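June 24, 2023. Dye bench, Stolcombe

Madder, third attempt. The first two gave me brick and then a sadder brick. Samina says brick is a perfectly good color and people pay extra for it. People can come and get it, then, I have two skeins.

Changes this time:

Wool is the Flemside two-ply again, 40 g skeins, scoured overnight and rinsed until I lost interest. Alum at 12 percent weight of fiber, down from 15. Arvo has been telling me since April that I over-mordant, and the last batch did feel like chewing gum, so fine.

Madder root chopped by hand. The grinder still smells of whatever Ojārs put through it (he says walnut hulls, I say tires). Soaked the root in rainwater from the barrel, poured off the first liquor to get rid of the yellows, then started over with fresh. Tap water here is hard enough to stand a spoon in, which ought to be good for reds, so naturally I also kept one skein aside in tap water with a pinch of chalk.

Heat: kept it low. Or meant to. The hotplate has two settings, off and Vesuvius, and I spent most of the morning lifting the pot onto a brick and taking it down again. Went to answer the phone (Hanico, asking whether we'd like to buy more alum; we would not) and came back to it past a simmer. Pulled it right away. If skein 2 dries brown, that's the phone call.

Results so far, all wet, so worth very little:
Skein 1, rainwater: salmon. Nice if you are a salmon.
Skein 2, rainwater, overheated: see above.
Skein 3, tap plus chalk: red. Properly red. I've looked at it under both lamps and by the window.

So the fancy water loses. Maarten will enjoy this, and should be told late in the day so he has less of it to enjoy.

Exhaust bath is still going. Put the leftover handspun in and left it to sit with the lid on. DO NOT POUR OUT, Vanderleia, it is not tea.

Color notes for the fall blanket set. We keep arguing over whether orange can go anywhere near purple and teal.
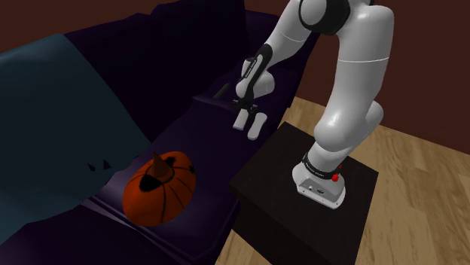 Orange pumpkin, purple sofa, dark teal blanket. Render.

I think the orange holds up. Samina votes for less purple. Quintana wants a sample card either way, and madder over weld might get us the orange if I use the exhaust bath while it's still good.

To do: weigh the weld, label the skeins before they all look alike, buy a thermometer that agrees with the other thermometer.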